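What goes in the lunch bag, and what stays home
17 November 2016
By the Fultden Home Page staff

The woman who runs the packed-lunch class at the Phùng community kitchen in Fultden did not set out to teach anyone about lunch bags. She used to cook for a school cafeteria, and when she left that job in March she offered the kitchen a class on weekday soups. People kept asking her how to get the soup to work without wearing it. By the fourth week the soup had become a side topic.

She asked us not to use her name, since she still does some catering for the district. We talked at the kitchen on a weekday afternoon between two classes.

The class costs $10 and runs for an evening. It has had 196 people through it so far, most of them packing for themselves and not for children. She says that surprised her.

"I had planned for parents," she said. "I had a whole part on sandwiches with the crusts off. Then the room fills up with people from the Telent warehouse and a couple of bus drivers, and they want to know how to eat something decent at 11 at night in a break room with one microwave."

Her first piece of advice is to buy the bag last. Most people buy it first, she said, and then spend a year trying to find containers that fit in it. She has them get the container they like to eat from, fill it with a normal lunch, and take it along to the store.

"Put it in the bag right there in the aisle. Lay it flat and zip it up. If you have to tip it on its side to close the zipper, you have the wrong bag, and you will find that out with salad dressing."

She prefers a soft bag to a hard box. A soft one gives a little when the container is wide, and it folds down on the way home. Against that, it is harder to clean, and it slumps when there is not much in it. She likes a dark color because she doesn't have to look at every mark, though she admits a dark bag is also easier to forget about until Friday.

On handles she has firm opinions. Two long ones are better than a short one on the lid, she said, because you can hang the bag from a hook or slide it up your arm when you need your hands for the bus door. She also likes a ring on the zipper pull. It gives you something to grab with gloves on.
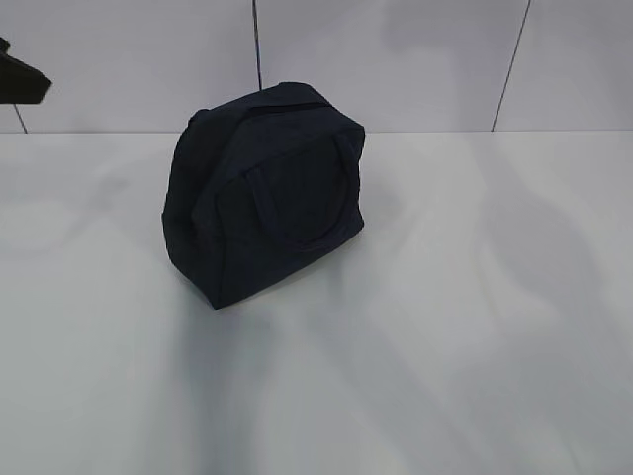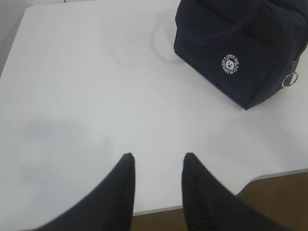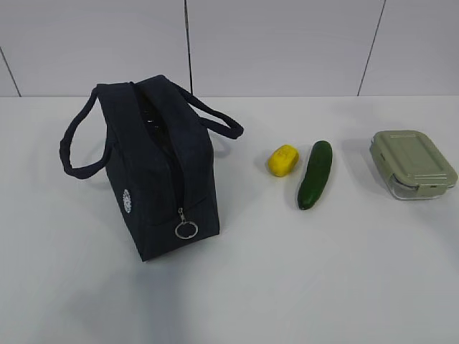 A dark navy bag on a white table; in the last picture it shares the table with a cucumber, a small yellow block and a lidded glass container.

Glass or plastic is the question she gets most. She uses glass with a plastic lid that clips down, and has for years. It weighs more. She said you notice the weight for a week and then you stop noticing.

"Plastic is fine for dry things. But if you pack tomato sauce in plastic on Monday, you are packing the smell of tomato sauce for the rest of the month. With glass I wash it and it's done. The lid is the part that wears out. I check the clips when I wash it, and if one of them feels loose I don't put soup in there anymore."

The order of packing is simple. The container goes in first, flat on the bottom. Anything whole goes on top or down the side, and she packs a lot of whole vegetables. A cucumber or a carrot doesn't need a container of its own, and she slices it when she eats. She keeps a small knife in her drawer at work for this. For people who can't bring a knife, she suggests cutting the cucumber in half at home and wrapping the cut end.

"It keeps better whole. Sliced cucumber at noon is wet cucumber. Everything next to it is wet too."

She does not believe in packing for the whole week on Sunday. Two days ahead is as far as she goes, three if it is beans or rice. Her students push back on this every time, and she has stopped arguing with them.

We asked about cost. One student, a driver, kept his receipts and worked out that he had spent $2,150 in a year on food from counters and machines. She passes the number on in class but doesn't make much of it. "He was also eating things he liked," she said. "If you pack something you don't want, you'll go buy the other thing anyway, and now you've paid for two lunches."

Cleaning is the part people skip. She empties the bag as soon as she gets in – before the shoes come off, she said – and leaves it open on the counter overnight. Once a week she wipes the lining with a damp cloth and a drop of dish soap, then goes along the zipper with an old toothbrush. Crumbs collect at the two ends of the zipper and that is usually why it sticks.

She has not found a good answer for ice packs. The flat ones sweat and the hard ones take up the room where the fruit should go. At present she freezes a small bottle of water and drinks it in the afternoon.

The next class is full. There is a waiting list, and the kitchen hopes to add a second evening after the new year. Participants should bring their own container, with a lid that fits.

Recent items
Soup for a crowd on two burners
Which lids can go in the dishwasher
Fultden winter market: stalls and hours
Reader letters: the 296 bus and the hot coffee rule
A shelf for the Flolow jars

Contact the Home Page | Copyright 2016 Fultden Home Page | Back to top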